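The lunch rush at Clarwood used to end with Bello Ajayi up to his elbows in other people's gravy. He has worked the staff kitchen there for longer than he cares to add up, and he'll tell you (cheerfully, and with a tea towel over his shoulder) that the cooking never wore him out. It was the bending, down to the dishwasher and back up again, all afternoon long.

So when Numeo offered to put robots on the plates, he said yes before his manager did. The trial has been going for 2 months now, and his back has noticed! His day has changed in ways he didn't expect, too. He starts the soup stock earlier, he has time to sit down with the new apprentice, and he has learned a good deal more than he wanted to about cables on floors. He does miss the radio and the chat at the sink, and he worries a little for the casuals, whose hours are still being sorted out before August. 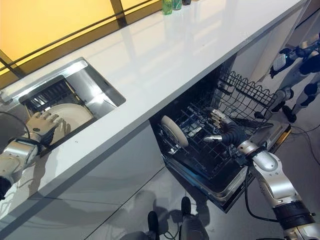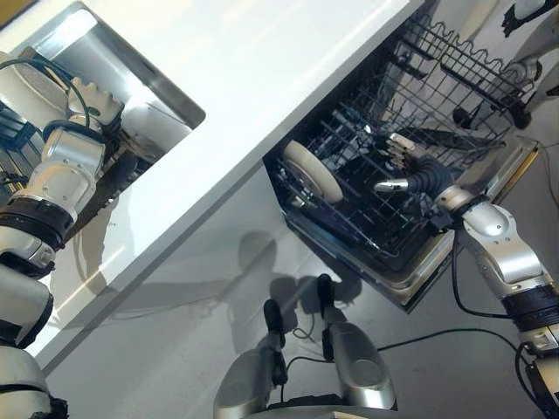
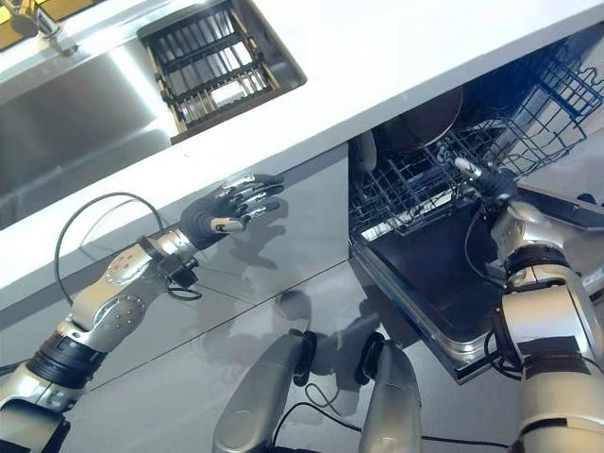

Plates, racks and an open dishwasher at Clarwood.

**Musa Ekwueme**
*Features writer*
Jun 15, 2020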